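3.2 Tableware and the serving of fruit at home

The second part of our study concerns the plates and bowls on which fruit is offered in the home. In the interviews we asked each household to show us the vessel they would use for guests, and the vessel they would use on an ordinary evening. In Westero these were almost always different objects. In Doltov the difference was weaker, and many households used one plate for both purposes, which they kept on the table during the whole day.

The plates for guests were mostly of glass. Participants described them with the words "light" and "festive", also when the plate itself was rather heavy. Coloured glass was mentioned more often by older participants, who connected it with wedding presents and with the sets sold in department stores. A wavy or petal-shaped rim was considered proper for fruit and sweets, but not for meat or fish. One participant from Doltov told us that she would feel ashamed to put herring on such a plate - her mother had never permitted it.
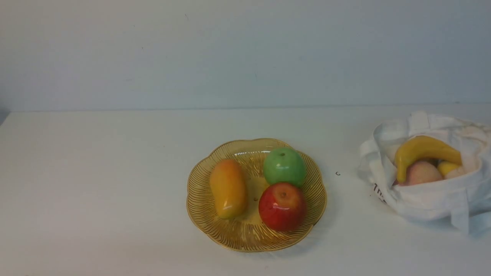
Figure 4. Gold-tinted glass plate with scalloped rim.

The form shown in Figure 4 belongs to the group we call "petal rim" in our coding scheme. We distinguish it from the straight rim and from the cut rim, where the edge has a pattern but keeps an even line. The coding was done by two persons independently. Where they did not agree, the plate was discussed again and, if necessary, placed in the group "other". This group is small and we do not analyse it further.

The size of the plate had less influence than we had expected. In our first questionnaire, sent out in May to 744 households, we asked whether a bigger plate leads to more fruit being bought. The answers did not support this. Households with big plates often left them half empty, and several wrote in the free comments that a full plate looks greedy when there are only few guests. On the other hand, the place of the plate was important. Fruit which stood in sight of the door was eaten sooner than fruit kept in the kitchen, and this was reported in both towns.

3.3 From the shop to the plate

We now turn to the way in which fruit comes into the home. The bag is seldom studied in the literature on household food, although it decides in part what is bought together. Participants who walked to the shop bought fruit up to 5 times a week and in small quantities. Those who came by car bought it once, usually with the rest of the food.

The Clukus market, where most of our walking participants do their shopping, stopped giving out free plastic bags before our study began. Many customers now bring a cloth bag from home. They told us that they put heavy fruit at the bottom and soft fruit on top, but when we asked them to repeat their last visit step by step, the order was often decided by the order of the stalls. Soft fruit was then bought first and suffered under the potatoes. 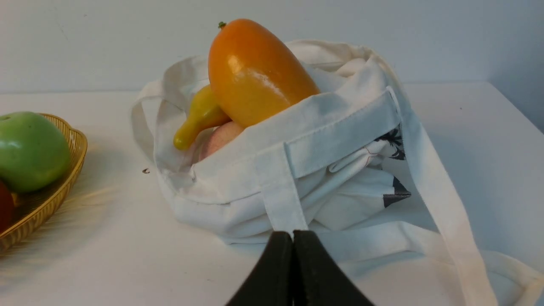

Photo: Sjöberg

Bruising was the most common reason given for not placing a fruit on the guest plate. A bruised fruit was not thrown away in most homes. It was cut, cooked or given to the children, and the undamaged pieces were kept for visitors. We suggest therefore that the selection for the plate begins already in the bag, and that the two moments should be studied together. Mangoes were a special case, as many participants bought them hard and waited some days before they were offered. During this time they stayed on the everyday plate, or on a window sill, and were moved to the glass plate only when a visit was expected.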